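Search this site Go
Filed under: Company | Barware and Glass Storage

About Sturken

Sturken sells clear drinking glasses and chrome stemware racks to restaurants and small hotels. Hollis Strickland started the firm with 2 rack models and still signs off on every drawing.

Racks ship assembled. Slot spacing is set by the foot of the glass, so please measure the foot and the stem before ordering – the rim diameter is no help.

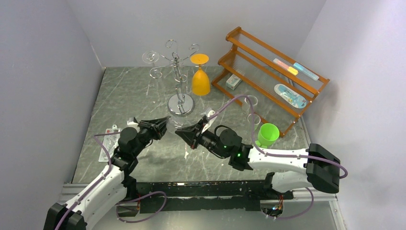

Clear glass is stocked in cartons of 20. Orders up to 500 pieces leave from our own shelves; larger orders go through Marisol Maldonado in sales. Chrome should be wiped with a soft cloth and plain water. Scouring pads void the finish warranty.

Comments

Romain Renaud: Do you sell spare feet for the older rack?

Nayeli M.: Measured the foot as told. Fits fine.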